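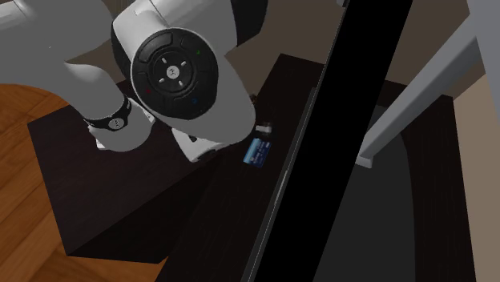 Die langsamste Staffel des Abends

Wer in der Leichtathletik groß geworden ist, kennt die Reihenfolge eines Vereinsmeetings im Schlaf: erst die Kinder, dann die Sprints, irgendwann die Mittelstrecke, und ganz am Schluss, wenn der Grill schon qualmt, die Staffeln. Ich finde, die gehören an den Anfang. Alle. Und zwar gemischt, quer durch die Altersklassen, so wie es in Flusdale seit zwei Sommern gemacht wird.

Ich war im Februar zum ersten Mal dort, beim Hallentermin, und bin mit einem Grinsen nach Hause gefahren, das bis Dullmont gehalten hat. Da läuft eine Dreizehnjährige an, übergibt an einen Kugelstoßer, der wiederum an eine Läuferin aus der Seniorenklasse, und am Ende bringt ein Junge aus der U18 den Stab ins Ziel, als ginge es um die Landesmeisterschaft. Die Zeiten? Zum Teil grauenhaft! Die langsamste Staffel des Abends lag fast 40 Sekunden hinter der schnellsten, und bei ihrem Zieleinlauf stand trotzdem die ganze Tribüne.

Das Argument der Gegner kenne ich, ich habe es in Varmont oft genug gehört: Solche Läufe seien nicht bestenlistenfähig, sie kosteten Bahnzeit und brächten die Spezialisten aus dem Rhythmus. Stimmt alles ein bisschen. Wer um 18 Uhr über 300 Meter Hürden antreten will, möchte sich vorher nicht in einem Wechselraum den Fuß vertreten. Aber man muss ja nicht mitlaufen. Und die Bahnzeit, um die es geht, ist beim besten Willen kein Drama, denn die Siegerehrungen dauern länger.

Was man dafür bekommt, ist herrlich. Werfer und Läufer, die sich sonst nur vom Parkplatz kennen, üben auf einmal gemeinsam den Wechsel. Eltern, die nach dem Weitsprung ihres Kindes normalerweise zusammenpacken, bleiben sitzen und wollen wissen, was als Nächstes kommt. Beim Bozsik-Meeting haben sie es daraufhin auch ausprobiert, zuerst mit 3 Teams, und im Jahr darauf mussten sie Vorläufe ansetzen. Vorläufe! Für einen Wettbewerb ohne Norm, ohne Prämie und ohne Eintrag in irgendeiner Liste.

Mir ist klar, dass man damit keine Talente für den Kader findet. Darum geht es mir auch gar nicht. Unsere Sportart ist wunderbar genau, auf die Hundertstel und den Zentimeter, und ich liebe sie dafür. Nur vergessen wir darüber manchmal, dass Rennen Spaß macht, auch das Zuschauen und sogar das Verlieren mit einem Stab in der Hand.

Also, liebe Vereine: Wer gerade den Zeitplan für die nächste Saison schreibt, möge oben anfangen und dort eine Staffel eintragen. Stäbe hat jeder im Geräteraum, und einen vierten Läufer findet man notfalls am Kuchenstand.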